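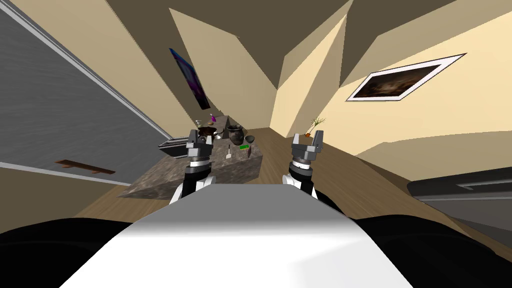 A marble kitchen island, rendered.

The Case Against Putting Up Forty Jars of Anything

January 6, 2020

The first Monday after the holidays is when I go down to the basement and face the shelf. Everyone who preserves food has a shelf. Mine runs along the wall next to the furnace, and in the fall I think of it as a kind of savings account. By January it looks more like a storage unit I'm paying for out of guilt.

At the front this year is green tomato relish. Behind the green tomato relish is more green tomato relish. There is a row of pickled beets that I made for a person in this household who likes pickled beets, and who told me over Thanksgiving, with great tenderness, that he likes one pickled beet. There is apple butter from a year when the apples were free. There are dried pears, which have the color and general attitude of an old wallet. I don't throw any of it out. I turn the jars so the labels face forward and go back upstairs and eat toast with jam from the store.

I want to argue, against most of what I've written in this space and against nearly everything printed in canning books, that home preservers make too much. I don't mean we make too many kinds of things, though we do that as well. I mean the batch is too big. The batch has been too big for a hundred years and we keep copying it out as if it had been handed down on a tablet.

Look at any older recipe. My copy of the Benthorpe Grange cookbook, which I bought at a church sale with somebody's gravy on the index, opens its chapter on pickles with the words "Take a bushel." It doesn't ask whether you have a bushel. It doesn't ask how many people live with you or whether they have ever shown interest in chowchow. A bushel of cucumbers made sense on a farm with nine people at the table and a hired man who ate like three more. I live with one husband and a dog with a sensitive stomach.

The usual answer is thrift. If the water bath is already boiling, the thinking goes, you may as well fill it. I have used this argument on myself in August, in a kitchen so hot the butter had given up, and I can report that it is very convincing at the time. But let's be fair about what thrift costs. There's the sugar, for one thing. There are the lids, which you can't reuse, whatever your aunt did. There is the gas. And there's a whole Saturday in peach season, when the lake is twenty minutes away and everyone else seems to be on it. Once you put a price on the Saturday, a jar of my peach preserves comes out somewhere near the cost of a decent pair of shoes.

Then the preserves have to be eaten, and this is where the arithmetic really falls apart. We go through a half pint of jam every three weeks or so, more if there's company. That comes to maybe eighteen jars a year if I never get bored and never buy marmalade, and I always buy marmalade. I made thirty-one jars of peach alone the summer before last. I remember being proud of the number. I wrote it on the calendar.

"Give it away," people say. Well, I do. In November I start loading the car. The mail carrier gets a jar, the dentist gets a jar, the woman who grooms the dog gets two. But I've come to believe that homemade jam moves around a small town the way fruitcake used to. Most people are delighted by the first jar. The second one they accept. By the third they have begun to make their own, in self-defense, and now you have theirs. I own four jars of zucchini marmalade and did not cook a single one of them.

The gadget people have made all of this worse. My sister gave me a Cladia dehydrator, the kind with the trays that stack up like a parking garage, and it is a fine machine that hums along all night and makes the house smell like warm fruit leather. The booklet that comes with it encourages you to run it full. It says so on nearly every page. So instead of drying the three pears that were about to go soft, I went out and bought a box of pears, in order to be efficient about the three. If you have never done this, I congratulate you and suspect you of lying.

I should say what the other side has going for it. A full shelf is beautiful in October. Light comes through the jelly. There is a deep animal comfort in looking at food you put away yourself, and during a bad ice storm it would be more than comfort. People with big gardens really do have a flood to deal with, and a family of six can empty a shelf faster than I can fill it. If that's your house, carry on, and I'll take your extra lids. I also know gardeners who put up enormous quantities for the plain pleasure of it and don't much care who eats what. I can't argue with a hobby. Some people build model trains and nobody asks them to commute on one.

My quarrel is with the rest of us, the two-person households with a farmers market nearby and a vague sense of duty. We aren't getting ready for winter. There's a supermarket open until eleven. We're making jam because it tastes better than what's at the supermarket, and the sad thing is that by the time we reach jar number twenty-six, it doesn't. It has gone brown at the top. The strawberry has faded to the shade of a Band-Aid, and it tastes mainly of sugar and of having been kept. It's still safe if the seal is good, so we eat it dutifully, and the fresh bright jar from June, the one that justified the whole enterprise, is long gone because we ate that one first with a spoon.

So last summer I tried something that felt almost indecent. I made three jars of apricot. I bought two pounds at the Gebretsadik stand, where they let you pick through the box if you're polite, and I cooked them in the wide skillet in place of the big kettle. A small batch in a wide pan sets fast, so the fruit stays tasting like fruit. I didn't sweat. I washed one pot. The whole thing was over before the radio program was, and I stood there with my hands on my hips wondering what I was supposed to do with the afternoon. I gave none of it away. One jar didn't even get processed; it went straight into the refrigerator and was finished in nine days.

The following week I did it again with plums, and added a little cardamom, which I would never have risked on a bushel. That's an argument for small batches I hadn't thought of. When a mistake costs you three jars, you can afford to make one. My cardamom plum was very good. My blueberry with black pepper was not, and it was over quickly for all concerned.

I won't pretend I am cured. In September somebody left a grocery sack of green tomatoes on the porch, and you already know how that ended. There is something about a sack of free produce that goes right past the thinking part of my brain and into my arms. I'm told this is common.

But I've made some rules for this year and I am putting them here so that readers can hold me to them. Nothing goes in the canner until last year's version of it has been eaten. The big kettle goes up in the attic, behind the Christmas boxes, where getting it down will require a ladder and a conversation. Pickled beets will be made one beet at a time. And the dehydrator can run half empty, whatever the booklet says.

In the meantime, if you live anywhere near me and have a use for green tomato relish, it's good on hot dogs. It is also good on eggs, and I've been trying it on rice. The porch light will be on, and you don't need to bring the jar back.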